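Equipment Planning Forum — Shared Facilities Board
Thread: Capital request for handheld demonstration grippers, food handling stream

Posted by a_serra (Moderator)
Colleagues,
The call for capital submissions closes at the end of January and the food handling stream has yet to settle its line items. The draft before us proposes 3 pairs of Redodden handheld grippers, with cabling, marker plates and one spare set of jaws per pair. The alternative is to defer the handhelds and put the full allocation toward a second fixed arm from Fasulora. I would ask members to set out their positions in this thread so that the submission reflects the view of the whole programme.
Agata Serra

Posted by brodcombe_labs
The Brodcombe site supports the handhelds. Our existing arm is booked for most of the working day, and staff who wish to record a portioning or pouring task must wait for a slot. A handheld pair can be set up at any table. The quotation is valid for 30 days and should be treated as our working deadline.

Posted by procurement_kel
A point of order on the quotation. It excludes freight, and it excludes the replacement cables, which are listed under a separate schedule. The submission template requires the whole-of-life figure. I would not be in a position to endorse the request as drafted.

Posted by northwing
I must register a disagreement with the first reply. Access to the arm is a scheduling matter and should be resolved as one. The programme has purchased portable equipment before and much of it is now in storage. A fixed arm holds its value, is covered by the existing service agreement and does not depend on the steadiness of the person using it. If the budget permits only one purchase, it should be the arm.

Posted by brodcombe_labs
With respect to northwing, the arm cannot be used for tasks we have not yet demonstrated to it. The demonstrations are the bottleneck. Last quarter we planned for 70 sessions in the food handling stream and fell well short, chiefly for want of equipment on the bench.

Posted by northwing
I accept the figure. I do not accept that it follows that 3 pairs are needed. Would 2 not suffice, with the balance held over for consumables?

Posted by t_okely
May I raise the matter of the tables and floor space? The draft has no line for either. The Matić benches in the west room have a raised lip, and our operators have complained of cables catching on it. Whatever is decided on the grippers, the submission ought to include plain, flat-topped tables and some form of cable management. I would also ask that food containers be budgeted as a recurring item. Clear cups scratch, and scratched cups are of little use to us.

Posted by procurement_kel
Tables under the minor equipment threshold may be bought from operating funds and need not appear in the capital request. Cable management may be included if it is itemised.

Posted by brodcombe_labs
For members who have not visited a handheld station, I attach one of ours for reference when considering the table and cabling items. 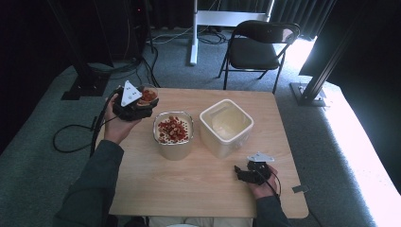 Attachment: dried fruit task, handheld pair in use at the table.

Posted by t_okely
Thank you, this is helpful. The cables are my concern precisely. The left one drops off the table and loops on the carpet, and there are more lying in a tangle further back. I would ask for overhead routing or, failing that, floor covers at every station.

Posted by northwing
Noted. I would add that the cost of overhead routing must then be counted against the handheld option — it has not been to date. My preference for the arm stands, although I would not oppose a reduced order.

Posted by brodcombe_labs
Brodcombe could work with 2 pairs, provided that the spare jaws are retained and that the third pair is listed as a deferred item. We would not support removing it altogether.

Posted by a_serra (Moderator)
I thank members for their contributions. I will revise the draft to show 2 pairs in the main request, with the third deferred, and cable routing as a separate line. procurement_kel, kindly obtain the freight and replacement cable figures from Redodden before the quotation lapses. northwing's preference for the Fasulora arm will be recorded in the covering note. Further comments on the floor covers may be posted here until noon tomorrow.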